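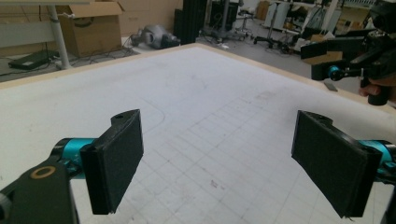 About Bristari

Bristari fits handling equipment at packing and light assembly benches. We work for firms that already have people doing the job by hand and want part of it done by machine. Most of our customers make or repack small goods: fittings, bottled products, spare parts, printed kits. We design the cell, write the software, train the staff who will use it and look after the equipment under a service agreement.

The company was started by Irena Ostrowski, who had spent her earlier career as a production engineer at a hinge factory, and Tyson Tremblay, a controls programmer. Their first contract was a single bench at Jundov, a supplier of plumbing fittings. That bench still runs. It has had two new controllers and a replacement guard, and the original drawings are used for training new starters here.

What we do

Our work falls into two parts. The first is the survey. One of our engineers spends time at the bench, on every shift that uses it, and writes down each task: what is picked up, how it is held, where it is put, how often it goes wrong and what the operator does then. The last item takes the longest. Written work instructions seldom mention the small corrections people make, such as turning a part to find the moulding line or tapping a carton to settle the contents.

The second part is the cell itself. We record movements by hand with the same type of gripper the robot will carry, and the operators who know the task normally do some of the recording. The recordings are used to set the robot's motion. A person holding the gripper soon finds out which parts can be picked up by two fingers and which cannot, and this is cheaper to learn before any steelwork has been ordered.

Each cell is then built and run at our premises on Szczepańska before it is delivered. The acceptance run is 1762 cycles without a stop caused by the equipment. If the cell stops, the fault is corrected and the count begins again. Customers may attend, and most send the operators as well as the manager.

What changes for the people at the bench

We are asked about this at nearly every first meeting, so our position is set out in full.

A bench with a cell needs fewer hours of repeated picking. It needs more hours of loading, checking and clearing. The total is usually lower than before. We give the customer an estimate of the difference in writing at the end of the survey, and we ask that it is shared with the staff concerned before an order is placed. We have declined work where the customer would not agree to this.

The job that remains is different in kind. An operator who packed one line may look after two or three cells, and walks more and sits less. Hand and wrist strain tends to go down. Some operators find the new work more tiring in other ways, as attention is divided and the pace is set partly by the machine. We recommend that nobody minds cells for a whole shift, and we build the rota into the handover plan with the shift leader.

Pay grades are a matter for the employer. We do provide a skills record for every person we train, listing the tasks they have been assessed on, which can be used when grades are reviewed. At Semura, a contract packer of garden products, the record was adopted as the basis for a new cell operator grade.

Operators can stop any cell we supply, at any time, without giving a reason to the system. Stops are logged by time and cell only. No names are attached, and we do not supply software that ranks individual operators. Customers who need production figures receive them per bench.

Training

The standard course takes 20 hours, split between our premises and the customer's site. It covers safe entry, loading, recovery from a dropped or jammed part, changing finger pads, and teaching a new position. It is held in groups of no more than nine. The final assessment is practical: the trainer sets up a fault and the operator clears it and restarts the cell.

Maintenance staff attend a separate course on wiring, guarding and backups. Supervisors are asked to take the operator course too, and we do not run a shortened version for them.

Service

Some 125 cells are under service agreement at present. Each is visited twice a year, with finger pads, cables and guard switches inspected at every visit. The support line is open from 6 am to 10 pm and is answered by the engineers who build the cells, on a weekly turn. Spare finger pads, brackets and joint covers are kept in stock and sent out the same day if ordered before 2 pm.

Older cells are supported for as long as parts can be bought or made. When a controller goes out of production, we write to the customer with the options and the cost of each.

Visiting and working with us

Survey bookings are taken by the office. Please have ready a list of the parts handled, the largest and smallest sizes, and the shift pattern. Sample parts may be sent in advance and will be returned.

We take on two trainee technicians each January. No previous experience of robots is required, but applicants should be comfortable with hand tools and with reading a drawing. Several of our technicians worked at a customer's bench before they joined us. Applications go to Irena Ostrowski, and questions about the technical side of the training to Tyson Tremblay.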